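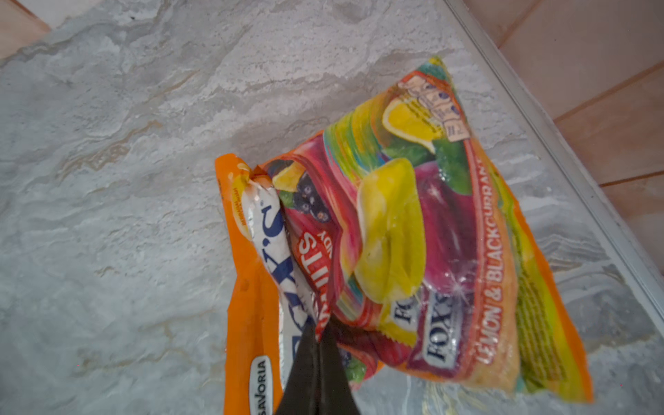

Los envoltorios acaban siempre en el suelo de mi casa. Los de caramelos, los de snacks, los blancos que ya no se sabe de qué eran. Llevo dos años con la idea de ordenar el rincón de la comida entre horas y este mes me he puesto.

El problema viene de lejos. Tengo un cajón, el segundo de la cocina, donde va todo lo que no es comida de verdad: galletas, frutos secos, chocolate, caramelos. Como es hondo, lo de abajo se queda abajo. El lunes lo vacié entero y lo fui echando al suelo del pasillo, que es donde hay sitio. Primero pensé en hacerlo en la mesa, pero la mesa tenía la plancha y la ropa doblada.

Separé en montones: lo que se come, lo caducado y lo que era solo bolsa. El montón de bolsas fue el más grande. Tengo la costumbre de guardar el paquete cuando quedan dos o tres piezas dentro, luego alguien se come las últimas y el plástico vuelve al cajón como si nada.

La bolsa de Fox's es de las que más bulto hacen. Limón y grosella negra, con el limón enorme dibujado y mucho amarillo, naranja y morado. Aquí no la encuentro en el supermercado normal. La compro en Cikum, la tienda de importación que abrieron al lado de la estación de autobuses, donde tienen una estantería de dulces ingleses y otra de sopas de sobre. De esos caramelos me gusta más el de grosella que el de limón, y en casa pasa al revés, así que nos los repartimos bien. La grosella negra es un sabor que de pequeño no conocía. Lo probé de mayor y me supo a jarabe, y a la tercera vez ya me gustaba.

De lo caducado, poca cosa: una tableta de chocolate con leche que se había puesto blanca, un paquete de tortitas de maíz y unas pasas duras como piedras. Las pasas las puse en agua por si se recuperaban. No.

Para lo que se salvó compré botes en Harnenen. Fui por los de cristal, pero pesan mucho y el cajón ya cierra mal, así que me llevé los de plástico de 1.000 ml con tapa de rosca. En uno caben los frutos secos, en otro las galletas pequeñas y en otro los caramelos. Los caramelos los paso al bote nada más llegar a casa y tiro la bolsa en el momento. Si la receta o la fecha me interesan, recorto ese trozo y lo meto dentro del bote, pegado a la pared. Con los caramelos no lo hago, porque no llegan a caducar.

También he puesto una bolsa para los envases colgada en el tirador del armario de al lado. Antes el cubo amarillo estaba en el lavadero y había que cruzar toda la cocina. Es una tontería de distancia, pero se notaba: el envoltorio se quedaba en la encimera, de la encimera se caía y ya estaba otra vez en el suelo.

El suelo merece un párrafo aparte. Es gris claro con vetas, de esos que imitan las aguas del mármol, y disimula muy bien el polvo y las migas. Para un envoltorio naranja no hay disimulo posible. Al acabar lo barrí y le pasé la mopa con agua y un chorro de jabón neutro, sin nada más. Una vez probé un abrillantador y estuvimos una semana andando sobre una pista de hielo.

Coste total: los botes, que estaban de oferta, y un rollo de etiquetas adhesivas con 189 unidades del que habré usado cinco. Las demás irán para los botes de legumbres, que es lo siguiente. Ahí tengo garbanzos en cuatro sitios distintos y un paquete de lentejas abierto cerrado con una pinza de la ropa.

El cajón cierra ahora sin empujar con la rodilla. Me falta medir la balda de arriba, porque los botes altos no sé si entran de pie, y volver a Cikum a por más caramelos.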